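Setting up the Skustar kitchen table kit for pick-and-place practice

By R. Sakalauskas
Tue 9 December
14 comments | 37 shares

The Skustar kitchen kit is sold as a ready-made practice set for small robot arms. You get play food, dishes and a few larger pieces, plus a booklet of tasks. The booklet is thin on setting up, so these are the steps I use.

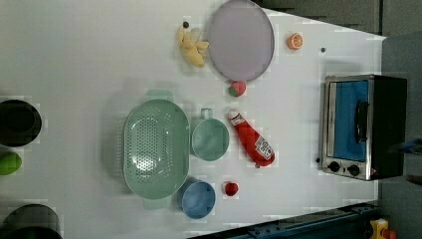 Before you start, fix the arm to its base and run the maker's own checks. Keep the stop button where you can reach it without leaning over the table. Set the speed to the lowest level for the first session.

1. Lay out the big pieces first. The colander, plate and bowl are the places the arm will put things into or onto, so they need to be well within reach. Move the arm by hand to each one. If it has to stretch fully, bring the piece closer.

2. Add the food. Leave clear space round each item so the fingers can close on it. I allow the width of the open gripper on both sides. The strawberry is small and rolls, so leave it out until the arm can manage the banana.

3. Teach one task. Start with the banana to the plate. Record it slowly and stop the arm completely before you let go. Turn the banana a little between recordings, or the arm will only learn one position.

4. Check before adding more. I run a task six times and move on if the arm drops the item no more than once. Most problems at this stage come from closing the fingers too early.

5. Try the bottle. The ketchup bottle is best picked up lying down, across its narrower part. Standing it up again is a separate task and much harder.

6. Leave the toaster oven until last. Pulling a door needs a curved movement, and the arm may push against it if the path is wrong. Hold a finger over the stop button.

I had saved 351 recordings by the end of the booklet, and they took up nearly 500 megabytes. Copy them off the controller as you go.

Related
Tavton desk arm: first week of use
Choosing soft fingers for a small gripper
Jistildale parts bins reviewed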